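Tuesday, June 28, 2022

Glue trials, Drirex hide glue against the Urkier fish glue. Carried on with the beech offcuts. Soaked the Drirex granules overnight in cold water, one part to two by weight, then warmed the jar in the water bath and kept it under 60. It went stringy once, so I thinned it with a spoonful of water and left it alone for a bit. The Urkier came straight from the bottle.

Cut 30 test joints, all plain laps, and clamped them in the order on the sheet by the window. The Flilville batch of beech is drier than the last lot and drinks the glue. Sized the end grain first on those. Please do the same if you take over the second set.
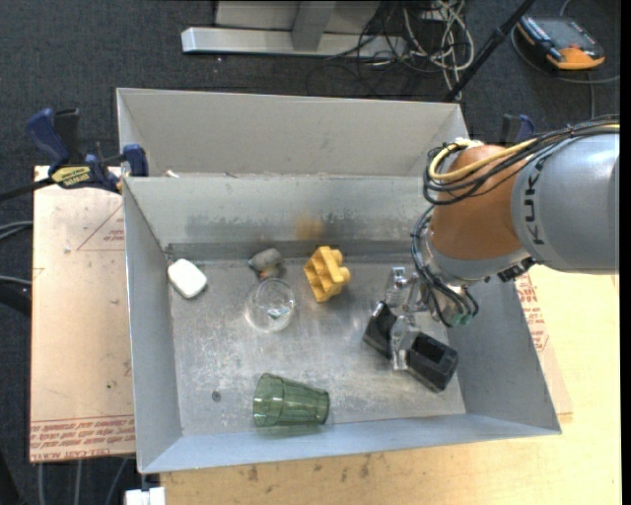
Clean-up of the clamp bars needs sorting out before the next set. Dried hide glue comes off with a warm wet rag, but the fish glue wants scraping, and the scraper marks the steel. I don't mind marks on a bar as such. Plain sheet metal in use ends up like the floor of that bin, scratched bright with whitish scuffs, and still does its job. On a clamp face, though, a burr prints into the beech and spoils the lap. Wax the faces and put paper under them.

Broke the first few from the October set on the Nogueira rig. Best hide glue joint held to 93 kg, best fish glue to 73. Both let go in the glue line with hardly any torn fibre, so I suspect I starved them with too much clamp.

To do: order more granules, 200 g left in the tin. Relabel the jars. Try the next laps at half a turn less.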